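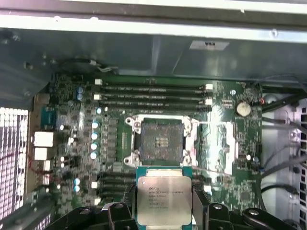

Page 2 of 8

Old workstation as a home server: still worth it, or only expensive heat?

marsh_lamp wrote:
I continue from the first page, where I asked if I should keep my old tower or buy a small new box. Thank you for the answers so far. I have now the meter readings, so we can speak with real numbers.

The tower has a Xeon E5-1630 v3. I use it for family photos, music and the backups of two laptops. Over one year the wall meter gave 613 kWh. The machine was free for me, it came from an office in Prondon that was closing. The electricity is not free, of course.

My question is simple. Does somebody here regret the change to a small box?

Posted Nov 20, 2023 | 14 replies | Share (3)

tin_orchard wrote:
I do not regret it. I sold my tower in February and bought a Wovel mini machine for 178, used, with memory included. It sits behind the books and I forget that it exists. For photos and music you do not need more than this. You pay every month for processor power that sleeps.

kestrel_dn wrote:
I must disagree a little with tin_orchard. The processor is not the point of such a tower. The point is ECC memory and many places for disks. On the small box you hang the disks outside on USB, and then one evening a cable is loose and the array is broken. I had this two times in one winter. The second time I lost a week of my evenings to the repair.

If the tower is paid and works, keep it and make it sleep at night.

tin_orchard wrote:
@kestrel_dn I have one internal disk and one copy at my sister's house. No array, so nothing to break. For a family I think this is enough. Many people in this forum build a data center for 200 photos of a cat.

kestrel_dn wrote:
My cat has more photos than this. But I accept the point about the copy in another house. It is better than any array.

polder_fox wrote:
A question to the first poster: did you measure with the graphics card inside? Office workstations often come with a professional card which you do not need in a server. I took mine out, and the idle power went down more than with all my BIOS settings together. Check first that your board starts without a card, because some of them stop and wait for a key press.

marsh_lamp wrote:
@polder_fox Yes, the card was inside the whole year. I did not think of this. I will take it out this weekend and measure again. I have also an old spinning disk in there that does nothing, I can remove it too.

quietgravel wrote:
Please do not forget the cost of a new system when you compare. My brother-in-law wanted "something small" and finished with a Fuvton cabinet with four bays, new disks and a battery unit. The total was 1,450. With this money he can run your tower for many years, also with bad electricity prices.

tin_orchard wrote:
@quietgravel This is not a fair comparison. He bought four new disks. The disks cost the same in a tower.

quietgravel wrote:
You are right about the disks. Still, without them it was not cheap.

ostrava_bean wrote:
I run the same generation of Xeon and I am satisfied. Two small advices if you keep it:

- Change the thermal paste. After so many years it is usually dry like chalk. Let the cooler get a little warm before you pull it, and do not use force.
- Listen to the power supply fan. Mine had a bad bearing, and I ordered a new one from the Tsakiris shop. It took long to arrive, but the part was correct.

For the noise I have no medicine. My tower lives in the hallway closet and my wife calls it the refrigerator.

marsh_lamp wrote:
Thank you, this is very useful. My plan is now: card out, useless disk out, new paste, sleep from midnight until 7. Then I measure for one month and write the result in this thread. If the number is still ugly, I will look for a small used box like tin_orchard has.

polder_fox wrote:
Good plan. Do the changes one after the other if you have the patience, otherwise you will not know which one helped.

kestrel_dn wrote:
And make a backup before you open the case. I say this as a person who did not.

Print this thread | E-mail to a friend
Back to top | Contact the moderators | Copyright belongs to the individual posters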